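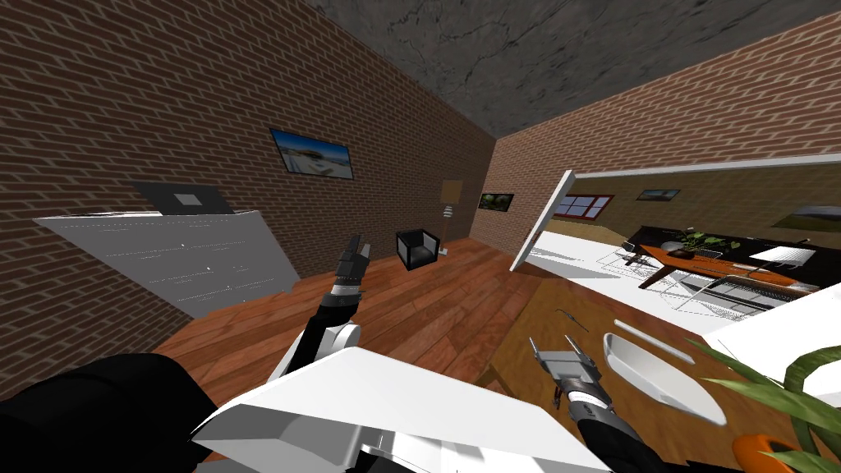

## 4. Putting up the Merier puppet theater

The box says "ready in minutes." Plan on most of an evening the first time. Hovance prints the same line on its play shop and its dress-up rack, and I haven't seen it hold for either of those.

**Before you start**

Lay out the poles by length and check them against the sheet in the lid. You should have 12 long poles, 4 short ones, and a bag of corner joints. If the bag is short, stop and write to the seller. Tape won't hold a corner, whatever the reviews say.

1. Build the base on a flat floor. Push each long pole into its joint until the painted ring disappears.
2. Stand the four uprights in the base. They will lean. Leave them alone for now.
3. Fit the top rails, front one first. The manual shows the back rail going on first, and Lộc Vũ and I both tried it that way and had to take it down again.
4. Slide the short poles into the stage shelf sleeve, then clip the shelf to the front uprights.
5. Pull the cover down over the top. The label goes at the back, on the inside.

> **Caution:** Keep the loose corner joints away from children under three. The age mark on the carton covers the finished theater and says nothing about the parts.

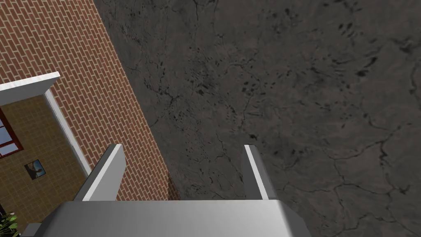 *Gripper with its fingers apart, over gray cracked stone.*

### 4.1 Hanging the curtain

6. Thread the curtain rod through the top hem before you fix either end.
7. Hook the left end, then the right.
8. Tie the pull cord to the second ring. The drawing shows it on the first, where it jams.

> **Note:** "Machine washable" applies to the curtain only. The cover has a stiffener sewn into the top edge. Shakuntala Rastogi washed hers on cold and the edge has been wavy ever since. I'd wipe it down.

### 4.2 Checking that it stands

9. Press down gently on the shelf with one hand. If the front tips toward you, the base joints aren't all the way in. Go back to step 1.

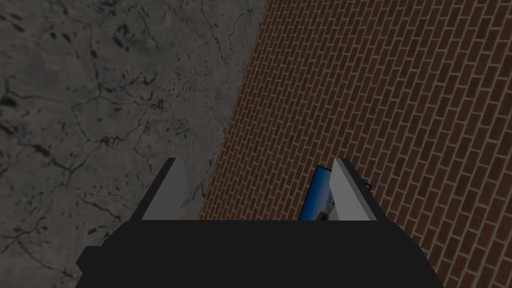
10. Push sideways at the top rail. A little sway is normal. If a pole pops out, swap it with one from the back, where it carries less.
11. Tie the two floor straps to something heavy. The manual calls them optional. I don't believe that, especially with more than one child behind the curtain.

> **Caution:** The shelf is for puppets. The carton claims it will take 17 pounds, with no word on how that was tested. Ours sagged under a stack of picture books, and we now keep it under 5.

Check the joints again after the first week of play, and whenever the theater has been moved with the cover on.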